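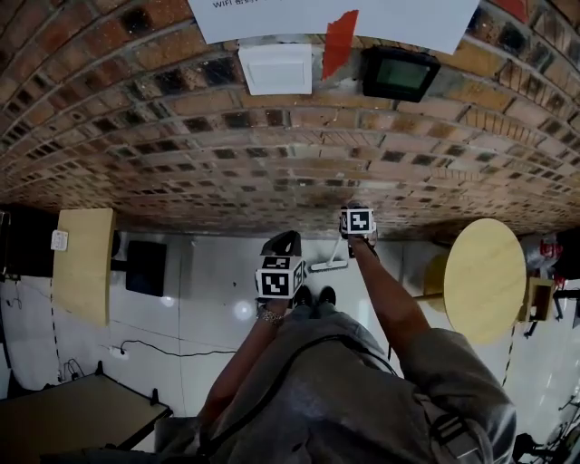

About Skelberg Soccer Club

Hi, and thanks for clicking through from the fixtures page! We're a small amateur soccer club in Brurkstead, and I'm the one who writes the match reports, answers the emails and updates this site when I get a minute (usually after a win, sorry).

We run 2 adult teams and play in the Tenar League, where the first team has spent most of its life somewhere in the middle of the table. Last season was the odd one out. We went up to the top division on goal difference after a 1-1 draw at Kyei Rovers, and I still haven't fully got my voice back. This season has been harder work. We've leaked goals from corners, we've lost our regular left back to a bad knee, and the second team somehow keeps outscoring the first.

Our record home crowd is 3243, for the cup quarterfinal against Kyei. Most weeks you can stand wherever you like and hear every word the goalkeeper says, so maybe think twice before bringing your grandma.

People ask about the 1690 on our badge. It's the year carved over the door of the old mill next to our field, and the founders liked the look of it. The club is a lot younger than that!

Want to play? We carry a squad of 25 for each team and there's nearly always a gap or two by January, when the injuries pile up. Training starts at 7 p.m. Bring cleats, shin guards and something warm. You don't need to have played at any level, but you do need to be OK with running, and our coach is very fond of hill sprints.

If you'd just like to watch, the gate opens an hour before kickoff and kids get in free. The coffee's decent and the pies go fast, so get yours before halftime.

Contact us | © Skelberg Soccer Club, Brurkstead | Back to top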